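2/26/25
By Kimie Kinoshita, Kaijage Press Office

This site uses cookies to remember your settings. Accept | Manage

Kaijage Adds Fleece Table Covers to Its Prinis Line

ZIRKUNCOMBE – Kaijage today announced a fleece table cover for break rooms, reception areas and small event spaces. The cover joins the Prinis line of washable textiles and is sold in two widths, 46 and 60 inches. Both are available in pink, gray and cream.

The fabric is a brushed polyester fleece with a short pile. It is machine washable at 30 degrees Celsius and should be dried flat. The edges are cut to hang over the front of a standard rectangular table without clips or weights.

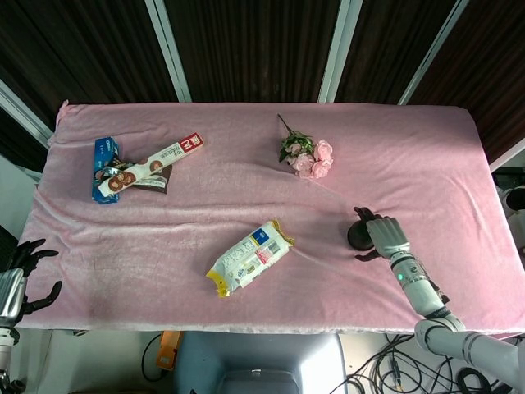

Pink fleece cover on a rectangular table, with boxed cookies, a snack bag and artificial roses.

"Most of our customers set out packaged snacks and a few decorations, and they want a surface that keeps light items from sliding," said Sadao Oshima, product manager for textiles. "The pile provides that grip – no backing layer is used."

Covers ship folded in packs of 4. Fold lines relax with use and can be removed with a garment steamer on a low setting. Ironing is not recommended.

Orders open today through Pradis, the line's distributor. A round version is planned for July.

Media contact: Kazue Nagano, Kaijage Press Office
© 2025 Kaijage. All rights reserved. | Back to top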